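Home | Topics | Building and materials | Index A–Z | Help

Print this page | E-mail this article

Exposed aggregate flooring

Exposed aggregate flooring is a hard floor finish in which the small stones in a concrete or resin mix are left showing at the surface. It is used in workshops, depots, covered markets and some schools. Sellers describe it as hard-wearing, easy to clean and safe underfoot. The first claim is fairly well supported, the second depends on who is doing the cleaning, and the third needs more care than it usually gets.

Making the surface

In the older method the slab is poured and levelled, and the top layer of cement paste is washed or brushed away before it has fully set. Timing matters a good deal. Washed too early, the stones come loose; washed too late, the paste stays put and has to be ground off. In the newer method a layer of stone and resin is trowelled over an existing slab, often to a depth of 12 mm. Trade leaflets tend to call this second type "seamless". Large floors still need movement joints, and a joint that has been filled and coloured to match is still a joint.

Claims about wear

The figure most often repeated is a working life of 60 years. It seems to come from sales material for the Lurnen system, which gives no account of how it was reached. The product had been on sale for 14 years when the leaflet was printed, so the figure can only be a forecast. Floors of this kind do last, but a long-lived slab may need its surface sealed many times over, and the cost of sealing is seldom included when the finish is compared with tiles or sheet flooring.

Wear also shows sooner than buyers are led to expect. Mixed stone hides dust and small stains well. It hides turning wheels and dragged loads less well, and regular routes may mark a floor that is otherwise sound. Whether such marks count as damage is a common cause of argument between owners and contractors. The guarantee offered by Porkent excludes "changes in appearance", a phrase wide enough to cover most complaints.

Slip resistance

A rough surface generally grips better than a polished one, but sealing fills the hollows between the stones and can undo much of the benefit. Test results quoted for unsealed samples say little about a floor that will be sealed before it is used. Buyers are better served by asking for tests on the finished surface, both wet and dry, and repeated after a period of use. Few suppliers offer the last of these – Ezeani is one, though it charges extra.

Appearance

Speckled grey is a common choice, partly because it suits large plain rooms and partly because grey stone is easy to get. Small samples are a poor guide.
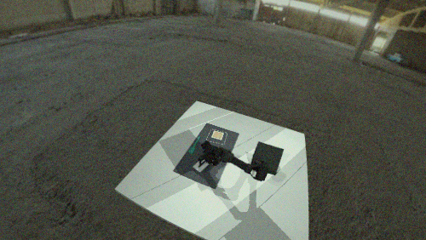 Repairs

Patches rarely match. Even with stone from the same quarry, new paste differs in colour from old, and the patch may be easier to see than the fault it covers. Flirkico sells a tinted repair mix in 2 shades, which is not many for a material that varies from one batch to the next. Cutting the repair back to an existing joint gives a neater result, at a higher price.

Last revised 3/12/26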